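One Crate, One Crop
Blair Matheson

The standard produce display in this region is the tilted wooden crate, one crop per crate. Over the past year the larger grocers, Clendon among them, have moved to mixed bins, on the argument that a mixed bin looks generous. I think the argument is weak and the older layout should stay. 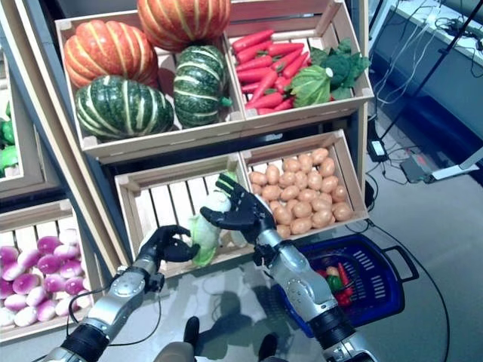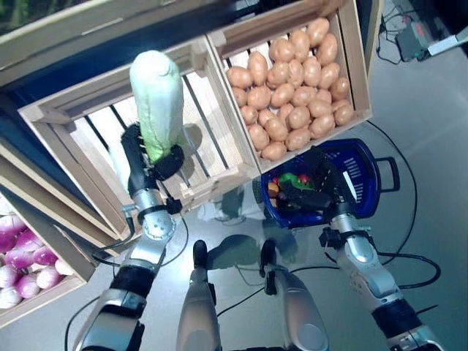
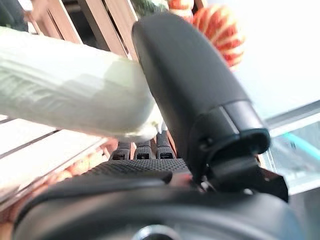
Slatted crates, with cabbage in hand.

Consider weight first. A napa cabbage is long, soft at the leaf end and easily bruised. Put it under potatoes and the outer leaves tear within a day. Given its own crate, tilted toward the customer, it can be lifted by the base with no digging. Potatoes tolerate a deep pile. Cabbage does not, and a bin that treats them alike will be wrong for one of them.

The second point is restocking. At the Kenora store, where I kept the February records, a full mixed bin took 59 minutes to empty, sort and refill. The same volume in separate crates took 30. An empty crate is also a plain signal to staff – fill this one. A mixed bin can run out of cabbage at four in the afternoon and still look full.

Crates do cost more floor space, and slats collect dirt. Both objections are fair. A stiff brush deals with the second. The first should be settled by measuring the aisle before ordering any fixtures.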